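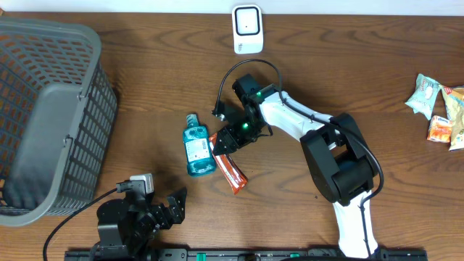 The white arm over the snack wrapper, green lights on, with the bottle lying next to it.

The Green Lights

Muthu Gowda had been at Galtard for 40 days when the arm did what it was not supposed to do.

It was evening and the others on the floor had gone down to eat. He was running the sorting program, the one with groceries and bathroom things mixed together, because the customer in Nedimville wanted one basket for a whole household order. The white arm had to choose, pick, and carry to the gray basket. The small black arm had to hold its place and look. On that evening they had finished 153 picks, and Muthu was writing the number in the notebook when he heard the stop button click under his own hand.

He did not remember deciding to push it. He remembered that the white arm had gone down for the wrapper and the gripper had closed on the neck of the mouthwash. It had closed slowly, and then it had continued to close. The bottle made a small sound like a knee. After that his hand was on the button and the arm stood still, and the two lights on the wrist were green.

This was what he could not accept. Green was the color for everything is fine.

He called Usa Phuthong, who had the night phone. She was a quiet engineer who ate sunflower seeds during meetings and whom he was a little afraid of.

"Is anybody hurt?" she said.

"No."

"Was your hand on the table?"

He waited too long before he answered. "Before. To turn the bottle. Then I took it away."

"How long before?"

"Four seconds, maybe."

"Don't touch anything," she said. "Don't open the gripper. I am coming from Mustdale, I need some time."

He sat on the chair and looked at the arm holding the bottle. The liquid was very blue. He thought about his mother, to whom he had explained on the phone that the machine feels when it touches a person, and stops. He had said it with pride, as if he had built it. He put his right hand between his knees and kept it there.

Usa came with wet hair and her laptop in a rice bag from Prasertsri. She did not say good evening. She read the log standing up, and he watched her face, but it was a face that gave nothing.

"Here," she said at last. "Fault 463. The force limit was not loaded after the restart. It was using the number from March, when Boonmee tested the heavy cans."

"But the lights."

"The lights ask if the motor is healthy. The motor is very healthy." She closed the laptop halfway. "You restarted it by yourself today?"

"After lunch. It was in the instructions."

"I know. I wrote the instructions."

They released the gripper together, she on the keyboard and he holding the bottle from below with a long pair of kitchen tongs, which she insisted on. There was a white line across the plastic neck, where it had bent. It did not leak. Usa turned it under the lamp for a long time.

"Saskia will want to say it was a bottle," she said. "In the report. Only a bottle, no injury, limit corrected."

"It was a bottle."

"Yes." She took the notebook from him and found the page. Under his 153 she wrote the date, 21 September 2021, and then, in small square letters, operator's hand in reach four seconds before. She signed it and gave him the pen.

He signed too. His signature looked like a child's.

"Will they stop the project?" he asked.

"For some days, I hope." She was already under the table, looking for the plug. Her voice came up from there. "Did you eat?"

He had not. She pulled the plug out, and the two lights went dark, first the lower one, then the other.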